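# Why Cloth Wrinkles

Cloth is made of fibers. A fiber is a very thin strand, much longer than it is wide. Cotton fibers come from a plant. Wool fibers come from sheep. Polyester fibers are made in factories, mostly from oil.

Fibers are twisted together to make yarn. Yarn is then woven or knitted to make cloth. In woven cloth, the yarns cross over and under each other in straight lines. In knitted cloth, the yarn forms rows of loops.

## What happens when cloth bends

When you bend cloth, the fibers on the outside of the bend are stretched a little. The fibers on the inside are squeezed. If the bend is gentle, the fibers spring back. If the bend is sharp, or if something heavy presses on it for a long time, some fibers stay bent. A line that stays in the cloth is called a crease.

A heap of cloth has many bends in it, and they point in different directions. 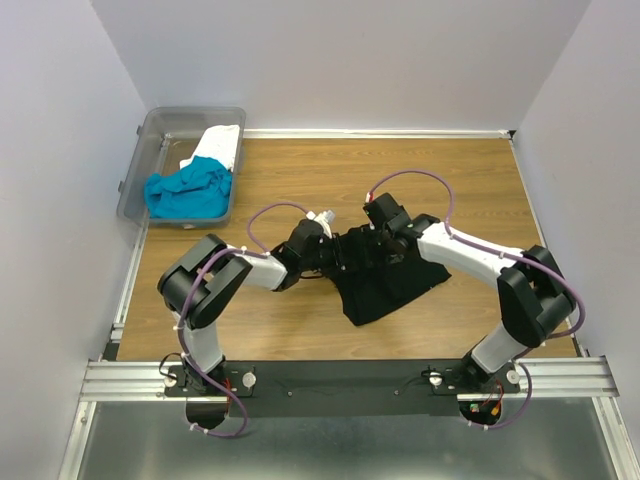 *White and teal-blue cloths in a plastic bin. Crumpled cloth bends in many directions.*

## Why cotton creases easily

Cotton is mostly cellulose. Cellulose is built from long chains of tiny units called molecules. Weak links, called hydrogen bonds, hold the chains next to each other.

Water can break these links. When cotton gets damp, the chains can slide past each other. When it dries, new links form and hold the chains in their new places. A cotton shirt that dries in a ball will keep the shape of the ball.

Wool behaves differently. Its fibers have a natural wave, called crimp, and act like small springs. Polyester takes in very little water, so damp air has little effect on it.

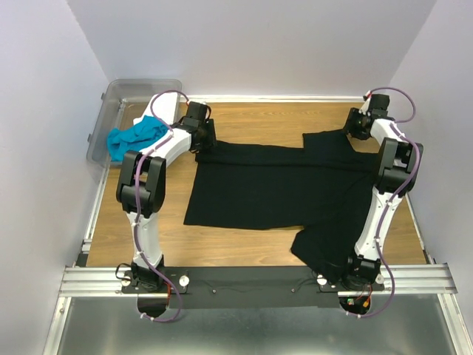
## How an iron works

An iron uses heat, water and pressure. Heat makes the chains move more. Steam breaks the weak links. Pressure holds the cloth flat while it cools and dries, and the links form again in the flat position.

Too much heat damages fibers. Polyester can melt, so it needs a cooler iron than cotton. The care label shows the setting. One dot means low heat, two dots mean medium, and three dots mean high.

## Words to know

- **Crease:** a line left in cloth after it has been bent
- **Crimp:** the natural wave in a wool fiber
- **Fiber:** a very thin strand used to make yarn
- **Yarn:** fibers twisted together

*Text by Binta Igwe. Checked by Yakubu Akinola, October 2025.*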